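Session 6: Trying Out Grippers and Wrist Cameras
Course notes, Robotics Workshop, Nostoldale
Jessie Ogilvie
March 16, 2022

Welcome back, everyone! I promised these notes would be shorter than the last set, and I'm afraid I have already broken that promise, so get yourself something warm to drink and we'll go through it together.

Last time we talked about arms and controllers, and a good many of you asked (very sensibly) why we had spent so little time on the part that touches things. So this session is all about the end of the arm. We have 2 grippers to compare, the Verkus and the Dow, and each group will get a turn with both. Please read to the end before you come to the bench, even if you used one of them back in February – the settings have changed a little.

The two grippers

The Verkus is a parallel-jaw gripper. Its fingers slide toward each other in a straight line and stay flat against whatever they meet, so it's lovely on anything with square sides. It opens to 100 mm, and you'll rarely need all of that. I like to open it just a bit wider than the part and no more, so the fingers don't bump into the neighbors on the way down.

The Dow has soft, curved fingers that bend as they close. It forgives a bad approach angle much more readily, and it's kind to things that dent. The price you pay is that you never know quite where the part has ended up inside the grip. If all you're doing is dropping things in a bin, who cares! If you want to line one part up with another, you will care very much.

What to write down

For every attempt, note which gripper you used, the opening you started from, the closing force you set, and how the attempt ended. Please use the words we agreed on: "held," "slipped," "missed" or "pushed." Pushed means that the part moved before the fingers closed on it, and I would like you to be strict about it. My group at Draltaddale made 326 attempts with an earlier pair of grippers, and half our arguments afterward were over what each of us had meant by "slipped." Save yourselves the trouble.

Change one thing at a time. I know it's slow, and I know how tempting it is to nudge the force and the height together when something is nearly working.

Looking from the wrist

The wrist camera travels with the gripper, so your view gets closer and narrower as you come down. This takes some getting used to. From high up you can plan the whole approach, but near the part you may have only a piece of it in view, and you have to remember where the rest is.

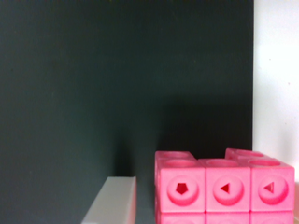
Linking cubes are a wonderful test part for this stage. The sides are flat, the edges are easy to pick out, and the sockets and holes in the faces give you something to check your alignment against. They also catch people out, because a stack that isn't the same height all the way along can fool you about where the top is. Look for the tallest cube first and set your safe height from that one, then work your way down.

Watch the shadows too. On a dark background, a soft shadow behind a part can swallow an edge you were counting on, and a group that sets its brightness threshold too high will find the background and the shadow running together. Lower it a step, save the picture, and compare the two side by side before you go on.

Before next time

Bring your attempt sheet, filled in for both grippers, and a paragraph on which one you would choose for stacking cubes and which for clearing a cluttered table. If your group disagrees, write down both opinions – I enjoy reading those the most. We'll start with your sheets and then move on to force limits.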